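Paying More to Sit in the Rain

I have been a season ticket holder at Povwood Town for long enough to know how a club letter works. The first paragraph thanks me. The second tells me what a journey we're all on. The number is in the third.

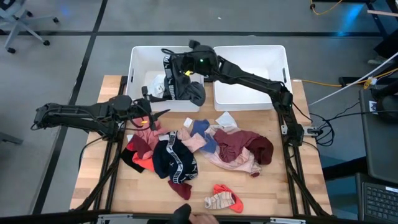

The number

This year's number is $561. That's for the east side, uncovered, behind the pillar end, for a team that finished one place above the relegation spots and has a midfield I could outrun on a good day. Last year the same seat was under $500. The letter calls the difference "a modest adjustment to support our ambitions." I'd like to see the ambitions. I'd settle for a left back.

I should say I'm not against paying. I know second-tier soccer in a town this size doesn't run on hot dogs and goodwill. What bothers me is being told the increase is for one thing when it so plainly looks like it's for another.

Go back to August. The club announced that Fuvel, the sports consulting outfit, had been brought in to do what the website called a "full performance review of the football operation." We got a video. There were people in matching quarter-zips walking around the training ground, pointing. There was a screen with circles on it. The new sporting director, Crescencio Echevarría, sat on a stool and talked for eleven minutes about recruitment models, and I watched the whole thing twice and still couldn't tell you who we were planning to sign.

As it happened we signed Boutros, a winger, on loan. More on him in a minute.

What the review found

We haven't been shown the review. We were shown a summary of the review, one page, with four arrows on it. The arrows pointed up. From what I can gather, Fuvel looked at our results and concluded that we should score more and run further, and that younger players keep their resale value better than older ones. My uncle has been shouting all of that from row F since before I could drive, and his invoice is a thermos of coffee.

Maybe I'm being unfair. Maybe the full version is brilliant. But when a business asks its customers for more money on the strength of a document, I think the customers can ask to read it, or at least ask what it cost. I did ask, at the fans' forum. The answer was that the club doesn't comment on commercial arrangements. It comments on them quite happily when it's putting out a video.

The attendance thing

The club says the gate against Emis was 2,840.

I was there. I'm not going to pretend I walked the aisles with a clicker, but I've seen this ground when it's close to three thousand, and you can't get to the bathroom at halftime. Against Emis I went to the bathroom, bought a pretzel, talked to a man I used to work with and was back in my seat before the teams came out. The whole north end was a rumor.

What clubs do, and ours isn't alone in it, is announce tickets sold. Every season ticket counts whether or not there's a person attached to it. Sponsors' giveaways count. The kids' soccer camp freebies count. I understand why they do it. I only mind when the same figure comes back around in the next letter as proof of "growing support," and growing support turns out to be the reason my seat costs more.

A guy on the message board says the turnstile figure that day was 897. He won't say where he got it, and he's also the guy who told us in the spring that we were being bought by a Danish furniture family, so take it how you like. It seems low to me. My own guess would land between his number and theirs, and a good deal nearer his.

Now, Boutros

I wanted to hate this signing. A loan player with a highlight reel set to dance music, arriving with a press release that used the word "electric" twice. I've been burned by that word before.

He's pretty good. He beats his man, he gets his head up, and he tracks back when he remembers to. The goal against Emis was the best thing I've seen at our place in two seasons: picked it up near halfway, went outside, came inside, and hit it low across the keeper before the defender had turned around. I stood up. I spilled things.

But look at what it does for us. He isn't ours. He goes back at the end of the season, and if he keeps playing like this he may go back sooner, depending on what's in the loan agreement, which of course we haven't been told. Meanwhile the kid he replaced, who came up through our own youth setup and whose mother still sits near the corner flag, has played 300 minutes all season. So much for the arrow about resale value.

When I put this to people at the game, they say, "Yeah, but he's fun to watch." He is. I just think you can enjoy a rental car and still wonder why you don't own one.

Then we lost three in a row

After the Emis game we went on the road twice and came home once and lost all of them. The first was bad luck. We hit the post, their keeper had the afternoon of his life, fine. The second was a mess from the first whistle. We played a high line with two center backs who turn like delivery trucks, and we did it for ninety minutes, and after the second goal went in exactly the same way as the first, nobody on our bench so much as put a jacket down.

The home one I'm still annoyed about. One up at the break, and we came out for the second half passing the ball sideways across our own box as if there were a prize for it. You could hear the groans start before each pass arrived. The players could hear them too. They tied it up on a corner and won it with a header, and the fellow who scored it was the shortest man on the field.

Afterward the manager said he was pleased with "the process." The sporting director, in the program notes for the following game, was also pleased with the process. I've noticed the process tends to get mentioned when the score doesn't.

There's talk of him being out by the new year. I don't know if I believe it. The same message board had him gone in October. And I'm not convinced a new manager changes much if he's handed the same squad, the same one-page summary and the same loan winger with one foot out the door. We've had four managers in five years, and each of them was introduced as a long-term appointment.

So am I renewing?

The early deadline is coming up, and after that the price goes up again, because of course it does. There's an installment plan this time. I read the small print and the installments add up to more than the seat, by enough for a decent dinner. That wasn't in the letter either, I had to go and find it under a link marked "flexible options."

My brother-in-law has already dropped his. He says he'll pay at the gate for the games he likes the look of, and given how easy it was to find an empty seat against Emis I can't argue with his math. If you go to fewer than two thirds of the home games, you're better off doing the same. I worked it out on the back of the envelope the letter came in.

I go to all of them, though, so the math says renew, just barely. And I've sat in that seat through worse teams than this one, including the year we used three different goalkeepers in one month and the third was a coach.

I've written to the club with four questions: what the review cost, whether we can read it, what the actual turnstile figures are, and when Boutros can be recalled. I said I'd make up my mind once I heard back. I got an automated reply thanking me for being part of the journey.

I'll post the answers if any come. In the meantime the form is on the kitchen counter and I haven't filled it in.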